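Two Fingers and a Cupboard Door

Choosing a hand for a robot used to mean reading a catalog. You looked up the payload, the stroke and the price, and you ordered the one that fit the part. That still works if the part never changes. It works less well for a small workshop that wants one arm to open doors, lift books and put things back on a shelf.

Heloísa Bastos has been comparing grippers for such jobs since October. Her test list has five tasks, all of them dull on purpose: open a door by its edge, pull a drawer by its knob, take a book from between two others, set it down on a lower shelf, and close everything again. Every gripper gets the same list in the same order.

Two commercial hands went through first. The Torero is a stiff parallel gripper with flat metal jaws. It held everything it closed on, and it also left marks on a door edge, which ended its run on the furniture. The Brakia is softer and kinder to the finish, with long rubber fingers that bend around what they touch. It was slow to let go, and books tended to follow it back off the shelf.

The third candidate was assembled on the bench. It has two fingers with ridged black pads and orange backs, and it can be carried by hand as well as bolted to an arm. The hand-held version is the one Bastos uses most. A person goes through the task with the tool, the camera records it, and the controller is later asked to repeat the motion with the arm.
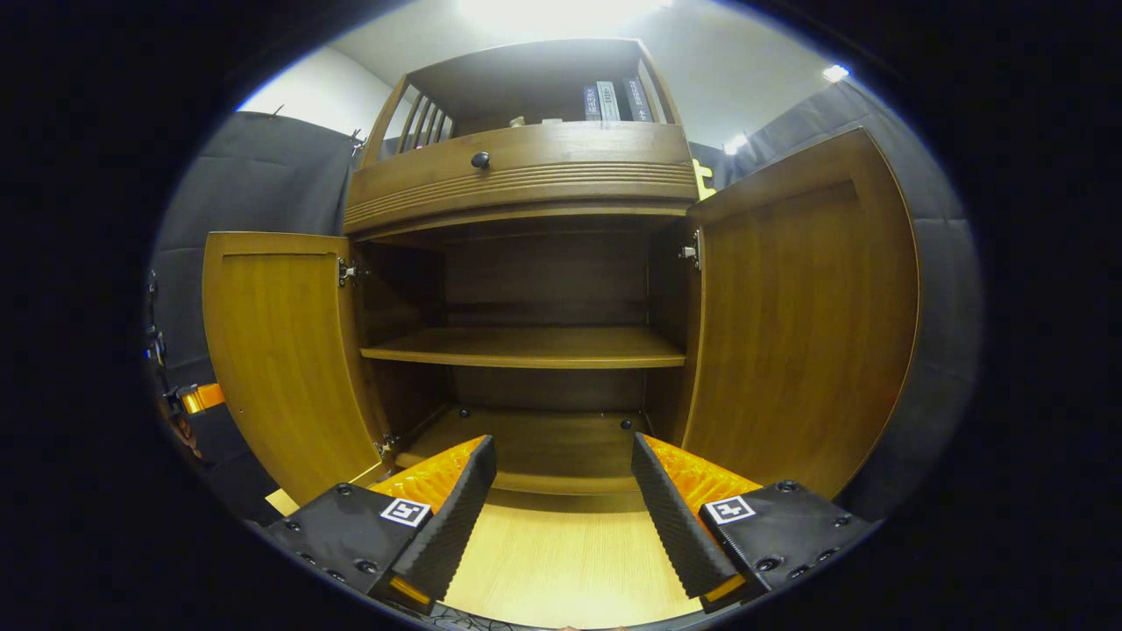 KOLLWOOD, June 2018

The cabinet is the hardest thing on the list. With both doors open, the lower compartment is easy to reach into, but the doors stand out on either side and leave little room for a wide wrist. A gripper that does well on a bare table can catch a door on the way out. The single shelf inside makes it tighter, and a tool going in above it has to stay level.

The round knob on the drawer is small, and it sits toward the left side of a wide front. Pull there and the drawer wants to twist in its runners. The Torero managed it by force. The bench-built fingers needed several changes of pad before they stopped slipping, and Bastos settled on the ridged kind after trying smooth rubber and foam.

The camera took longer to choose than the fingers did. A normal lens gave a clean picture but lost the doors as soon as the tool got close. The wide lens bends every straight line, so a cabinet looks a little like a barrel, and it keeps both fingers and both doors in view at once. Each finger block carries a square black-and-white marker, which the software uses to work out how far apart the fingers are.

"I can correct a bent line," Bastos says. "I can't correct something the camera never saw."

For the controller she went back and forth between two. The Rangel is the older unit, easy to set up, with a fixed limit on how quickly it checks the motors. The replacement is faster and fussier about cables. In the last round she logged 113 runs on the Rangel, most of them on the cabinet, and the failures were nearly all at the door edge, where the arm arrived a little late and closed on air.

Cost comes into it as well. Her budget for the hand, camera and controller together was $2000, with the arm paid for separately. The Torero alone would have used up more than half. The bench-built gripper left enough for a second set of fingers, and she has already worn out the first pair of pads.

Her advice to other small shops is to test on the real object as early as possible. Blocks and cups are fine for checking that the wiring works. After that, she would go straight to whatever the arm will be handling on a working day, with its doors, knobs and awkward corners.

The next round will use the same five tasks with the newer controller. Bastos also wants to try a shorter finger, which should clear the doors more easily but may not reach the back of the shelf.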